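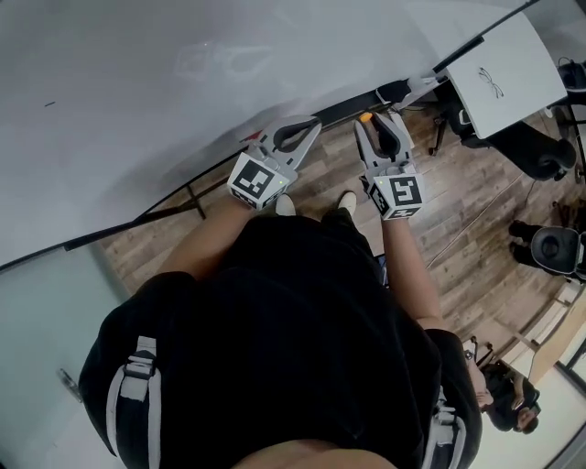 ## Ticket 2651: water bill says leak, house says no leak

Opened 22 April 2026 with Plumville Water customer support. Status: open, although it has been marked "resolved" twice by their end. I'm keeping my own copy of this log after the first version vanished from the portal.

**Problem as I reported it**

The bill for the last period came in some 4000 gallons over what this house normally uses. Nobody filled a pool. We don't have sprinklers, and the outdoor spigot was shut off from inside all winter. The floors are dry, the crawl space is dry, and the ceiling under the upstairs bathroom has the same old paint crack it has always had and no stain.

The meter is a Jostum with a radio head on top. The portal is Miseck. The toilet fill valves are Holub, both put in last September. I list these since every reply so far has asked for them again.

**What I want**

An explanation that fits the numbers, or a corrected bill. I will take either one.

## Support reply 1

> Thank you for contacting us. High usage is most often caused by a running toilet. Please check your toilets and let us know if you have any other questions.

I had already said in the ticket that the toilets aren't running. Fine. I checked them anyway.

## Step 1: food coloring in the tanks

Blue food coloring in both tanks, lids back on, no flushing for an hour. The bowls stayed clear. I left it another hour with the upstairs toilet, which is the one I would bet on if I were betting, and it stayed clear too.

What this rules out: a flapper leaking into the bowl during those hours. It doesn't rule out a flapper that only sticks open now and then after a flush. I want that in writing before somebody tells me I claimed the toilets were perfect.

## Step 2: everything off, watch the meter

Closed the main valve inside the house. Went out to the meter box and watched the small leak indicator on the Jostum dial. It didn't move.

Opened the main valve again with every faucet closed, the ice maker off and the washer supply shut. Watched again for long enough to get cold knees. No movement.

So at that moment there was no leak between the meter and the house, and none inside the house. Either the leak comes and goes, or there wasn't one.

## Support reply 2

> Our records show continuous flow at your address. This alert is generated automatically and is considered reliable. We recommend contacting a licensed plumber.

"Considered reliable" by whom? I asked for the hourly readings behind the alert and got a link to the portal home page.

Then the ticket was closed. I reopened it.

## Step 3: the portal itself

Miseck shows a bar chart by day and, if you dig for it, by hour. The hourly page gave me error 886 on a laptop and a blank white screen on a phone. Clearing the cookies did nothing. A different browser got the chart to load, but the export button was grayed out.

The chart has a gap. For part of the billing period there are no bars at all, and then there is one tall bar, and then it goes back to our usual low ones. To me that looks like a radio that stopped reporting and then dumped everything it missed into a single reading. It could also be a real flood of water through the pipe in one day, but 4000 gallons has to go somewhere, and I would like to be shown where.

One thing against my own theory: a catch-up reading should only move usage around within the period. It shouldn't add any. Unless the reading before the gap was an estimate, and the estimate was low, in which case we are being billed now for water from earlier bills. I asked whether any earlier reading was estimated. That question has not been answered.

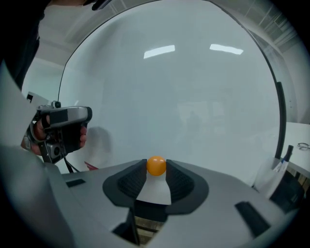
## Step 4: the Holub fill valves

A fill valve that won't shut off all the way is the one fault that could come and go, so I took both tank lids off and watched a few refills. Water rises, the float comes up, the valve closes, the hiss stops. Upstairs it took a little longer to go quiet than downstairs. The Holub has a cup-style float that slides on the shaft. If you grew up with the old kind, a ball on the end of a long rod, forget about bending anything; there's no rod to bend. The old float in our basement junk drawer is the same bright orange as the little ball in the picture, only a good deal bigger, and it has a crack in it. That was the reason for replacing the valves in the first place. A ball with water inside rides low and the tank never thinks it's full.

I marked the water line in each tank with pencil on the porcelain. Both lines sit below the top of the overflow tube. Came back the next morning and the water was on the pencil mark in both tanks. If a valve were creeping, the level should have been up near the tube.

I also pushed down on the upstairs float by hand and let go a number of times to see if it would hang. It hung once. Let me be fair about that: it hung for a few seconds and freed itself, and I couldn't make it do it again. I shut off the supply, took the cap off the valve and rinsed out some grit. No hang since.

## Support reply 3

> Based on your description, the fill valve was the cause of the high usage. We are glad the issue has been resolved.

No. I described a float that stuck for a few seconds. A valve stuck open would send water over the top of the overflow tube and down the bowl, and you can hear that from the hallway. I'm not saying it is impossible. I'm saying it doesn't match a chart with no bars for days and then one giant one.

Closed again, reopened again.

## Step 5: manual readings

Since I don't trust the radio, I read the dial myself each morning before anyone showers and wrote it on the pad by the back door. Then I compared my differences with the daily bars in Miseck.

- Most mornings they match closely enough that I have no complaint.
- One day the portal showed nothing and the dial had clearly moved.
- The next day the portal bar was tall, and it matched my two days put together.

That is the same pattern as the big bar on the bill, only smaller. I sent photos of the dial along with the pad page. The upload form took the dial photos and rejected the page as "unsupported content," so I typed the readings into the message box.

## Current questions for support

1. Was any reading in the past year estimated? If so, which one?
2. What did the Jostum dial read at the last visit by a person, and when was that?
3. Can the radio head be tested or swapped without me paying for it up front?
4. Why does the continuous flow alert cover days on which the portal has no data?

Number 4 is the one I care most about. An alert for continuous flow needs readings to be built from. If there are readings, I would like to see them. If there aren't, I don't know what the alert is based on, and I doubt the person pasting it into replies does either.

## Workaround for anyone with the same setup

Read the dial yourself for a while before you pay a plumber. Do the food coloring test as well, it's cheap. If your own readings agree with the portal every day, you probably do have a leak and should go looking for it. If the portal skips a day and then doubles up, save the chart as a screenshot while it still loads.

## Last update

Support has offered a "courtesy review" of the bill, with no word on what gets reviewed. A meter technician is supposed to come by, no time given. I have asked to be home when the dial is read. Still reading it every morning in the meantime, and the upstairs float has not stuck again. Please leave this ticket open.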